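Two arms on the kitting line: what changed for the people on shift
Speaker notes, Anjana Kumarasinghe
Talk length 40 minutes including questions. Session chair: Tineke Hendriks.

Slide 1. Title
Name, role, one line on Winum. We pack small-parts kits for customers who assemble them on their own lines. Say at the start that this is a talk about staffing and task design. Control questions go to the end.

Slide 2. The job before
A kitter at a Durnico station reads a pick sheet, takes parts from open bins, checks orientation and places them in a tray. One person, one sheet, one tray. The hands do the picking and the eyes do the checking at the same time. The reference kit for this talk has 11 parts. We used the same kit in every measurement so that the numbers can be compared.

Explain the pick sheet briefly if the room looks unsure. The sheet gives part, quantity and tray position. It does not give orientation. Kitters learned that from each other, and it was never written down. This matters on slide 5.

Slide 3. What we automated, and what we left alone
Automated: pick, regrasp, place. Left alone: bin refill, tray change, sheet release, final inspection. The inspection step was a deliberate choice by the line leads. They did not want to sign for trays they had not looked at.

Point out that the regrasp is the reason for two arms. A part that comes up the wrong way has to change hands before it can be placed. A person does this in the fingers without setting the part down. For us it was the most expensive motion to get right.

Slide 4. The bench cell
Otar is our name for the development cell. It runs on blocks: cubes, cylinders, prisms. Parts in customer kits are smaller and reflect more light, so do not let anyone read line speed from these pictures. Leave each one up long enough for the back row.

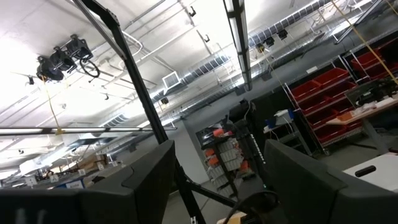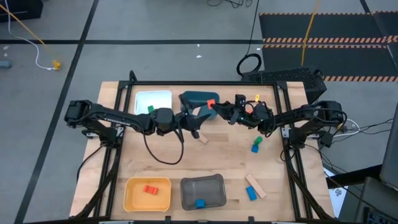
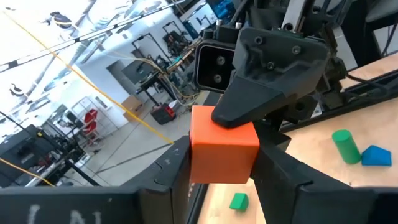 Slide 5. Writing down what people knew
Go slowly on this one. Before the arms could place anything we needed an orientation for every part in the kit. We sat with three kitters and recorded 408 placement rules. Some contradicted each other. Two kitters placed the same bracket in opposite directions, and both were accepted by the customer.

Consequence for staff: the rules are now in a file with an owner. Changing one takes a request and a signature. Experienced kitters reported this as a loss, in those words or close to them. They used to change a placement on the spot when a batch came in slightly different. Now they file a request and wait -- usually until the next shift.

Slide 6. The new shift pattern
One operator covers two cells. The work is refill, tray change, fault recovery and inspection. Reaching and bending went down. Walking went up. Interruptions went up as well, and this was the main complaint in the June survey.

Faults come in groups. A bin running low produces missed grasps, the arm retries, the cell stops, and the operator is called while changing a tray at the other cell. Show the stop log here. Read out the longest gap and the shortest gap between calls, then stop talking for a moment.

Slide 7. Fault recovery is a skill
We first listed recovery as a task anyone could do from a card. That was wrong. A part held between two grippers has to be released in the right order or it drops. The card had no drawing. The revised card has one, and new operators now practice the release at the bench cell with a trainer present before they work alone.

Pay grade: the role was regraded after the second review. State this plainly. If asked for the amount, decline.

Slide 8. The Rutkowska site
Second installation, same software, different outcome on interruptions. They kept one operator per cell for the first months and only then moved to two. Fewer stops per shift at handover. I cannot separate the effect of staffing from the effect of better bins, so do not claim it.

Slide 9. Open items
Refill warning before the bin is empty -- in test.
Rule changes approved on shift by the line lead -- agreed, no start date.
Rotation between inspection and recovery -- under discussion.

Slide 10. Questions
Backup slides: stop log by hour, survey wording, revised recovery card. If the question is about headcount, use the backup slide with the staffing table and read the figures from it.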